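The Robot Who Came to Pack Snacks

By Trinidad Rivas
Saturday, November 3, 2018
Shared 400 times | 12 comments

Grown-ups have a lot of worries about robots, and most of the worries come from movies. In movies, a robot has red eyes and wants to run the planet. At Stukarari, a company that mails boxes of snacks to people who can't be trusted near a whole store of them, the robot wants nothing at all. It picks up a snack. It puts the snack in a box. Then it does that again until somebody presses the big button.

Before the robot came, people did this by hand. Soledad Requena did it for years. She could fill a box without looking while telling you everything that was wrong with your haircut. It's a fine skill, but her wrists hurt by Thursday, and there were always more boxes.

So the company bought a robot arm and named it Wada. (Grown-ups name machines all the time. They also say please to the printer.)

You might think picking up a snack is easy. You have been doing it since you were a baby, probably off the floor. But a snack packet is a tricky thing. It's slippery and it crinkles. It has air in it, so it squashes when you grab it. Squeeze too softly and it slides away. Squeeze too hard and you have invented crumbs.

Your fingers know all this already. A robot has to be taught, and the teachers are people. They hold a gripper, a sort of two-fingered hand with a handle, and do the job themselves. The gripper keeps a record of how they move, and the robot learns from the record. It needs to see the job many, many times, like an uncle learning a card game.

On the first morning Wada packed 12 boxes. Soledad, working next to it, packed so many more that she stopped for a sandwich and still won. By March it was a different story. In one week Wada got through 3,931 packets and dropped a few, and it didn't eat any, so it was already ahead of Darren Stockdale in the office.

Now for the part you may be wondering about. What happened to the people?

Some of their jobs changed. Soledad doesn't pack all day anymore. She shows the robot new snacks, and she fixes things when it gets stuck, and it gets stuck on anything shaped like a star. She says her wrists are better and the conversation is worse.
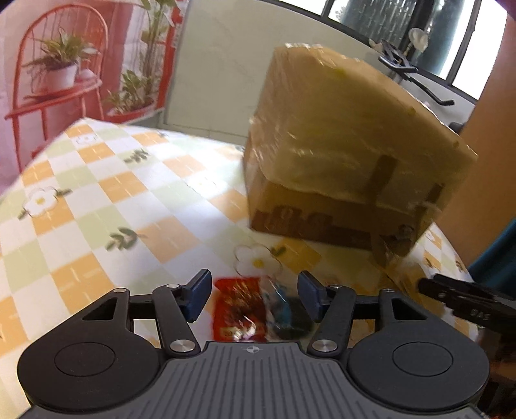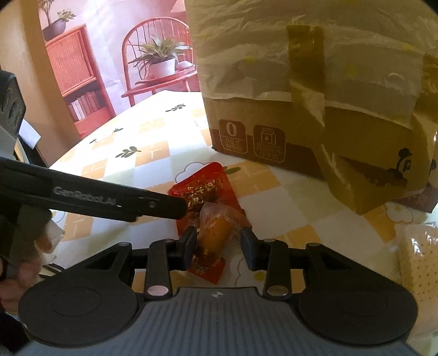
Not everybody was happy. Sverre Nordin liked packing. He liked that his hands were busy and his head was free, and now he has to look at a screen and press "OK" a lot. He asked to move to the loading dock, where things are still heavy and a person still has to shout. The company said yes. At other places the company says no, or says there isn't a job left to move to, and that is a real problem that grown-ups are still arguing about. It's fair to ask them how it's going. Watch how quickly they offer you juice.

If a robot ever comes to where you work, Soledad has some advice. Ask who is going to teach it. Ask what you'll be doing while it works. And find out where the big button is before you need it.

Wada, meanwhile, is learning to pack jelly cups. They wobble. Soledad has brought a mop.

Last updated by the Stukarari Kids' Page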